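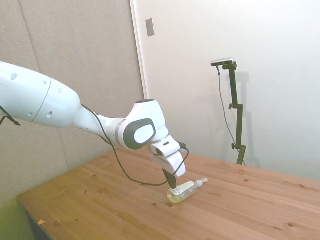
Residents of Grirarholm will be able to fill their own containers with dish soap, hand soap and laundry liquid at the Saturday market from November, after the town council gave its approval on Tuesday evening to a refill stall beside the bakery. The stall will be run by Lustach, a small shop on Harbour Street which already sells dry food by weight. Its licence does not ask for much equipment. An ordinary wooden table, like the one in the photo, is accepted as a serving surface, on condition that it is wiped between customers and that a tray is placed under the taps.

By Washington Sampaio
Tuesday
Print | Email | 39 shares | 3 comments

The council discussed the matter for almost an hour, which is long for a market licence. The main question was the water. The market square has only one outdoor tap, and the fish seller and the flower seller both depend on it from early in the morning. Under the agreement, Lustach will bring its own rinsing water in drums and take the used water back to the shop. Nothing may be poured in the storm drain, because this drain goes directly to the harbour without any treatment.

Customers pay by weight. The container is put on the scale when it is empty, the weight is written on a piece of tape, and after filling it is weighed again. Any clean container with a lid is accepted, also glass, but staff may refuse one that smells of food or fuel. For people who arrive with nothing in their hands, there will be a box of donated bottles with a deposit of one dollar.
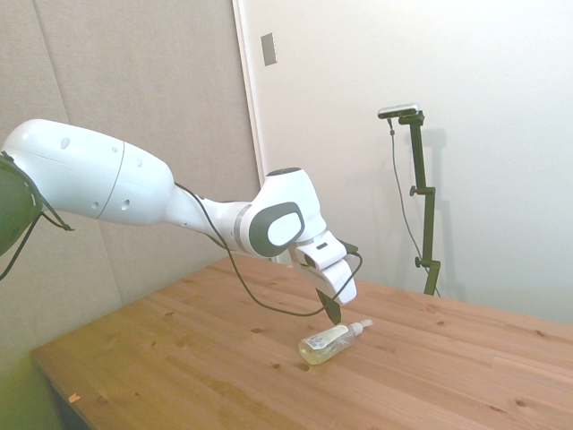 The idea is not new in the town. The hardware store Lopes had a soap barrel near the cash register until its renovation three years ago, and many older residents still remember to bring their jugs there. When the barrel was removed, the nearest refill point was in Pinen, on the other side of the bridge, and the bus does not go there on weekends. A petition to bring the service back was started in the spring and received 400 signatures, a good part of them collected outside the swimming pool.

Not everyone at the meeting was in favour. The owner of a grocery store near the square said that he pays rent and property tax all year for his shelf of cleaning products, while a market stall pays only by the morning. He asked that the fee be raised for stalls which sell household goods. The council did not change the fee, but it limited the stall to cleaning liquids. Shampoo, creams and cosmetics are not included, and neither is bleach.

There was also a request from a resident of the apartments above the bakery, who worried about strong perfume coming in her windows. Lustach answered that two of the liquids have no scent at all and that the lavender one can be kept at the far end of the stall, next to the parking lot. This was written in the licence as a condition.
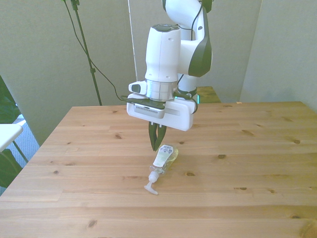

What to bring

Bottles should be washed and completely dry before they are filled. Water left at the bottom can make the soap spoil, especially in the types without strong preservatives. Pump bottles can be used again, but the pump should be rinsed by pressing it several times in warm water at home, and then left apart from the bottle overnight. Staff at the stall will not wash containers.

It is recommended to keep the old label, or to write the content on the bottle with a marker. Laundry liquid and dish soap can have almost the same colour, and families with small children are asked to take special care with this. The stall will hand out free paper labels with the name of the product and the date of filling.
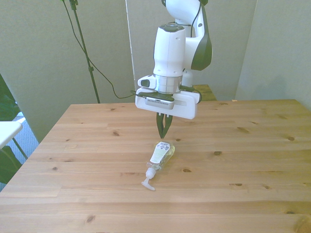 Prices were not final at the time of the meeting. The shop expects that dish soap will cost a little less than the cheapest bottle in the supermarket, and that hand soap will cost the same or slightly more, depending on the supplier. Cards and cash are both accepted.

The stall will open at 8 a.m. and close at noon with the rest of the market. In case of heavy snow or strong wind it will move inside the shop on Harbour Street – the hours stay the same. The licence is valid until the end of winter, and the council will look at it again in spring together with the applications for the summer market. Written comments can be left at the front desk of the town hall.

Print | Email | Back to local news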